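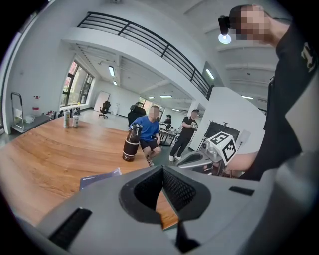

Poker Dealers, Part-Time
Trinby Card Room
Posted July 20, 2021

Trinby Card Room is hiring seven part-time dealers for its August tournament series. Most events are no-limit hold'em, with one Omaha event. Shifts run up to nine hours, with a paid break after each down.

You must be at least 18 and able to run a full table, handle side pots and call the floor when needed. Tournament experience is preferred. New dealers take a short table test before their first shift.

To apply, send a resume and your open dates to the Trinby hiring desk.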